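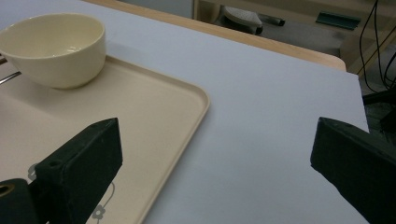
Zollon Hand Kit

Published 2019-04-14
By the Skarum reference staff

The Zollon Hand Kit is a hand-held gripper tool sold for recording how people pick up, move, and set down small household objects. It is made by Vavon, a builder of test equipment for robotics laboratories, and is offered either as a complete kit or as part of a yearly service plan. Records made with the tool are used to train robot arms that carry fingers of the same shape.

Design

The kit has 2 fingers that open and close on a single slide. The operator holds the tool by a rear grip and works the fingers with a trigger. The fingers are black, with beveled tips, and a circular brass-colored insert is set into the mount behind each one. The finger pads are sold separately and can be replaced by the operator with a hex key. A camera fixed above the fingers records the work area during use. The complete tool weighs 470 grams without its cable.

Power and data pass through one cable, which may be run to a desktop computer or to a belt unit. The belt unit is not included in the basic kit.

Use

A session is made up of short tasks, each recorded from start to finish. Table setting is among the most common subjects, as it calls for objects of differing shape, weight, and surface in a small area. Glazed bowls, flat trays, and chopsticks are all in regular use. Chopsticks are regarded as a demanding item for any two-finger gripper, being narrow and apt to roll when touched from the side. 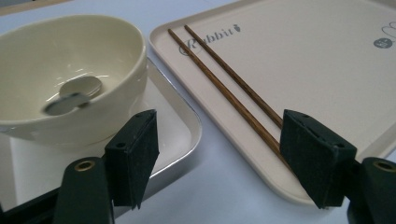 The gripper fingers at a pair of wooden chopsticks on a beige tray, with a bowl on a white tray at left.

The maker advises that the table be covered with a plain, pale surface and lit evenly from overhead. Objects may be moved between tasks, and the manual recommends a new layout after every 20 recordings. Trays with printed designs are allowed.

Service plan

Under the service plan, Vavon supplies the kit, replacement pads, and storage for up to 2,000 recordings. Files above that limit are charged separately. Customers may also send their recordings to be checked for missing images and poor focus before they are used in training. Repairs are carried out through Theodorakopoulos, the authorized service agent, and tools are returned with a new calibration sheet.

Reception

Trade reviews have generally praised the low weight of the tool and the ease of changing pads. Criticism has centered on the stiffness of the cable and on the trigger, which some reviewers found tiring in long sessions. A softer trigger spring was added to the parts list the following August.

Related articles

Two-finger grippers
Calibration sheets
Vavon belt unit
Recording household tasks
Replacement finger pads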